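Print this page | E-mail this page

Kombo Sorting Kit: Frequently Asked Questions

What comes in the box?
The kit includes the Kombo arm, a two-finger gripper, the power supply, a set of plastic shape blocks and a printed setup guide. The work surface is sold separately.

How heavy a part can it lift?
The limit is 500 grams, gripper not included. The blocks in the kit are far below that.

Do I need to write code?
No. The Jivonora software has ready-made pick, place and sort tasks. If you want to write your own, use the script window under Tools.

Can it sort by both color and shape?
Yes. Pick one or the other in the task menu, or set color first and shape second. Leave some space between blocks when you lay them out. Blocks that touch may be read as one part. 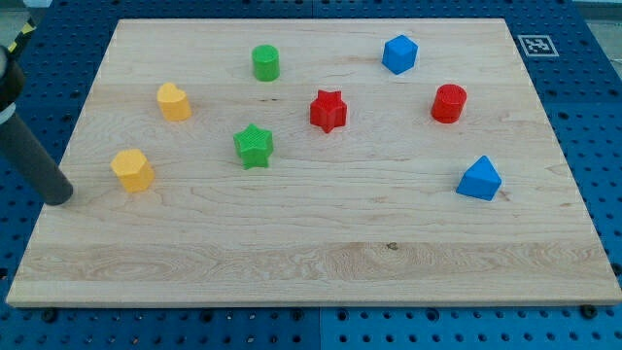
Run the calibration again any time you move the arm or the camera. It takes 60 seconds. You don't need to repeat it when you change the blocks.

Can I use my own parts?
Yes, if they fit the gripper. Add each one in the parts list and save it under its own name. The list holds up to 236 parts.

What if the arm stops in the middle of a task?
Press Pause, clear whatever is in the way, then press Resume. If you see error 564, turn the power off and check the gripper cable.

Where do you ship?
Orders ship from our Aldale warehouse. Replacement blocks and gripper tips can be ordered on their own.

Contact Usis Support | Copyright 2019 Usis | Back to top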